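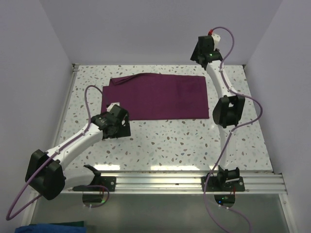 ## «Un paño mal doblado se nota en la mesa»: entrevista con Beril Karakaya

La responsable de lencería de la Residencia Camon recibe a este boletín un lunes a primera hora, antes de que comience el reparto de mantelería a los comedores. Beril Karakaya dirige el servicio desde su creación y ha redactado, junto con Catherine Cruickshank, la guía interna de doblado que el centro aplicará a partir de junio.

La guía dedica su primer capítulo a la superficie de trabajo. «Pedimos una mesa lisa, despejada y a buena altura», explica Karakaya. «El tejido se extiende por completo antes del primer pliegue. Si queda una solapa vuelta en una esquina, se abre y se alisa con la palma, del centro hacia el borde.»

Sobre el color, la responsable se muestra partidaria de los tonos oscuros. Los paños granates, afirma, permiten distinguir bien el contorno sobre un tablero claro, incluso cuando este es moteado. «El personal nuevo aprende antes con ellos. Con el paño blanco se pierde la orilla.»

El servicio procesa 2000 piezas al mes, que se entregan en paquetes de 40. Cada pieza recibe tres dobleces, siempre en el mismo orden. Cruickshank, encargada de la formación, considera que la regularidad facilita el recuento en los armarios. «Antes cada turno doblaba a su manera y las pilas se vencían», recuerda.

Preguntada por las arrugas leves, Karakaya admite cierta tolerancia: «Una marca tenue desaparece con el peso de la pila. Un borde torcido, en cambio, obliga a empezar de nuevo». La guía puede consultarse en la oficina de lencería, en horario de mañana.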